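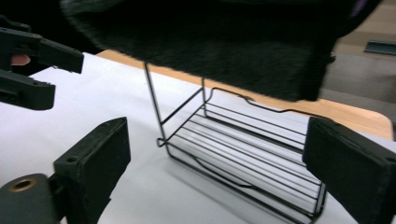

A black wire rack between the open finger pads of a hand-held gripper, with shaggy black fabric hanging over it.

Drernetti has published results from a method for training robot arms on cluttered household objects using recordings made with hand-held grippers. The approach pairs two grippers, each held by a person, and discards the stretches of a recording in which cloth or fur hides the contact area from the gripper's own camera.

The company's earlier policy was trained on every recording, hidden contacts included. According to the report, it often closed the fingers too soon when it could not see both ends of an object. The new filter, called Brulora, estimates how much of the target is covered and cuts those segments before training starts. Nothing in the robot hardware was changed.

In the test, a two-armed robot handled 49 objects, among them thin wire goods and long-pile fabrics. Each policy got 119 attempts. The filtered policy dropped or missed the object in 12 of them; the earlier one failed in 31. Training time fell by about 8 percent.

"Thin wire is hard because the depth estimate goes straight through it," said Siebe Cuypers, lead author of the report. "Put a dark pile fabric next to it and the edges are gone as well."

The remaining failures were mostly handovers, where one arm blocks the view of the other. Cuypers said the filter treats the second gripper as background, and a version that tracks both is being tested at the company's Brurkemach site. The report and the filter code are due for release in October.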